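Simulated Demonstration Review — Book-to-Caddy Task
Project: Kavavach (generated demonstrations for imitation learning)
Simulation assets: Drodetti
Checklist revision: 2
Review date: 12/31/25

Scope
Covers the generated set of 3,265 episodes. Checks are done by replay from stored joint states. An episode that fails any item marked R is removed from the training split. Items marked C get a comment only.

Section A — Scene setup
A1 (R) Target and receptacle both on the tabletop at reset. OK
A2 (R) No interpenetration between objects after the settling period. OK, after the settling period was extended to 12 steps. The previous value left contact forces in the first observations.
A3 (C) Distractor objects kept in every episode. OK
A4 (C) Background assets fixed across the set. OK. Randomizing them is deferred to March.

Section B — Grasp and views
B1 (R) Both fingers in contact with the target before lift is labeled. See comment.
B2 (R) Workspace view and wrist view rendered from the same simulator state. OK
B3 (C) Caddy compartments open and clear of other objects. OK
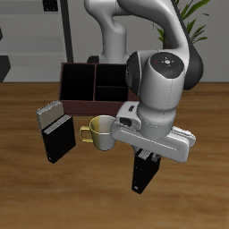
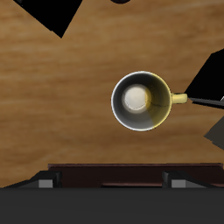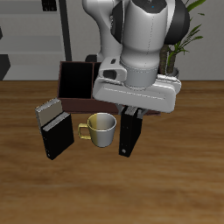 Section B views. First and third: workspace view, gripper at the black book or binder. Second: looking down on the mug, gripper fingers at the bottom.

Comment on B1: The lift label is set by a height threshold on the target. In 7 episodes the threshold was crossed on one-finger contact, with the book tipping against the hand. These are removed. The label now requires contact on both fingers as well as height.

Comment on B2: The wrist stream must not be resampled separately. An earlier export did this and shifted it by one step — small, but enough to make closed-loop results on Cladbridge hard to repeat.

Section C — Placement
C1 (R) Book released inside the intended compartment. OK
C2 (R) Fingers clear of the book before the arm retracts. OK
C3 (C) Mug not displaced during transfer. Open. The Triệu planner treats the mug as an upright cylinder and leaves out the handle. Add the handle to the collision model before the next batch.

Section D — Records
D1 (R) Random seed stored with each episode. OK
D2 (R) Language instruction matches the object moved. OK. Text that says only "the book" is ambiguous with a second black book on the table — use the object ID when checking.
D3 (C) Removed episodes listed by index with the failed item. OK

Disposition: released for training with C3 open. Repeat sections B and C after the collision model is changed.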